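3.2 Garments left in a heap

The second part of the study looked at what people do with a T-shirt that has been put down without being folded. Diaries were kept by 13 households in Curngate and Jeniswood, who wrote down each time a clean garment was left on a table, a chair or a bed, and what became of it. Of 277 entries, 265 could be used. The others gave no garment type or no surface and were set aside.

Tables came up more often than we had expected. Several diarists wrote that the bed was cleared at night out of need, while a table could be worked around for days. The T-shirt was the garment named most often on tables, and it was seldom alone. Race packs, post, leaflets and other clothes turned up in the same entries. Figure 4 gives three views of one such table, with a coral-red T-shirt in the middle of it.

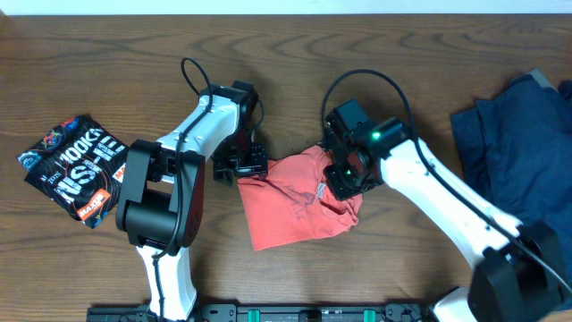
Nkechi Nnaji objected to our use of the word "heap" when she read the draft. A heap to her is several garments, and one shirt on its own is just a shirt nobody has folded yet. She would also separate a shirt that has been dropped from one that has been pulled out of a pile and rejected, as the second kind tends to be half open and is much quicker to fold.

We kept the word, as the diarists used it for single garments too, but her second point was taken up in the coding. Entries were marked "dropped", "rejected" or "unclear". The last group was the largest. A bunched shirt does not say how it got that way, and most diarists did not write it down.

Paper and packets were coded separately. They matter here as they take up the flat space a person would need for folding. A T-shirt folded in the usual way needs to be spread out once, sleeves and all, before it gets smaller. Where the table held other things, diarists either pushed them aside or folded the shirt against the chest, and the second method was described as giving a worse result.

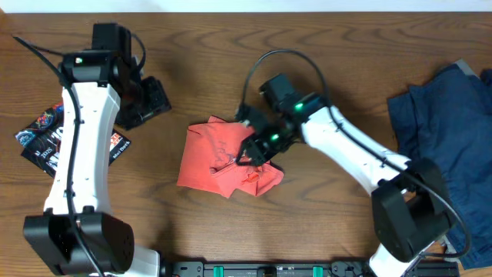 Figure 4. Coral-red garment, bunched, on a wooden table with a printed item to the left.

12 shares · 3 comments

Farkas (Béla Farkas, personal communication) suggests that the first thing a person looks for in a bunched T-shirt is an edge. In his own folding sessions at Zelance, people ran a hand along the cloth until they met a hem or the neckline, and only then lifted it. Those who lifted first usually had to put the shirt down again and start over. Our diaries agree with this in part. Neck labels were mentioned often, mainly as a way of telling front from back, and hems less so, perhaps because finding one is done by touch and not thought worth writing down.
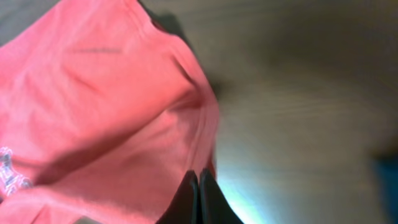 Knit cotton makes the search harder. It is soft enough for a fold to round over and look much like a hem, and the two can lie side by side along the same ridge. A printed design helps if enough of it shows, but a print that has been folded under gives little to go on. Diarists with plain shirts complained about inside-out garments more than those whose shirts had prints, though the entries are too few to make much of this.

We also asked whether the shirt was folded in the end. Many were simply worn. The Nwosu diary sheet had no box for that outcome, so it was written in the margin, and we added a box for it in August before the second round of sheets went out.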